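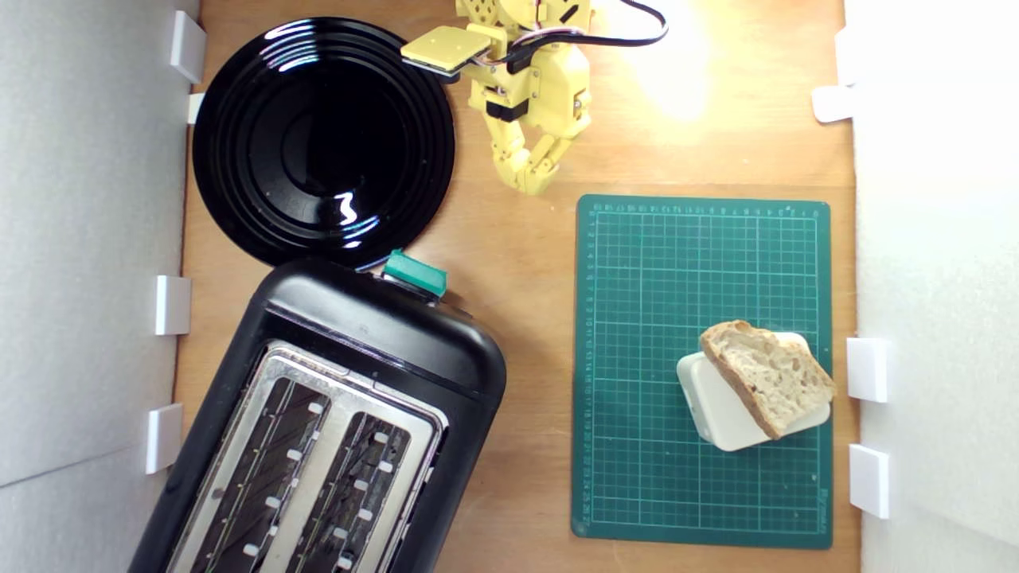

Oleck Toast Set, README
Gakton Robotics Club, student project, 15 February 2020

Oleck is our breakfast arm. The goal for the term was one slice of bread into one toaster. The set holds 368 episodes, 36 of them kept out for testing. Please don't train on those; we did once and felt brilliant for an afternoon.

What's in it

Each episode has video from several views, joint angles and a text note by whoever was driving. Notes vary. "Bread, again" appears more often than we would like.

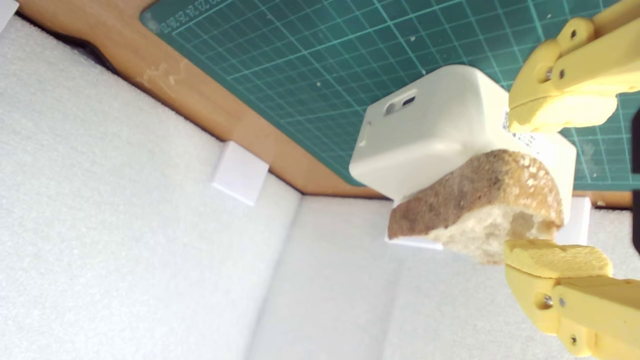
Both finger pads at work: white box on one side, bread on the other.

Folders

latuheru/ has the raw logs. prurov/ has the cleaned ones, resampled and renamed. Use prurov/ unless you enjoy our timestamps.

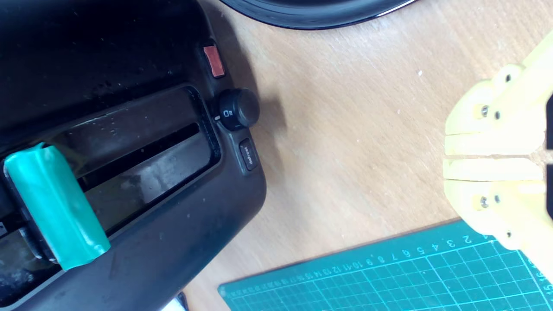
Toaster from overhead, gripper to the right. Crumbs included.

Known problems

Episodes before 634 in the raw numbering have the gripper sign flipped, so open means closed. The numbering has gaps. Bread was not standardized, and was sometimes lunch.

License: free for class and club use. Send fixes as a patch, with a note longer than "Bread, again".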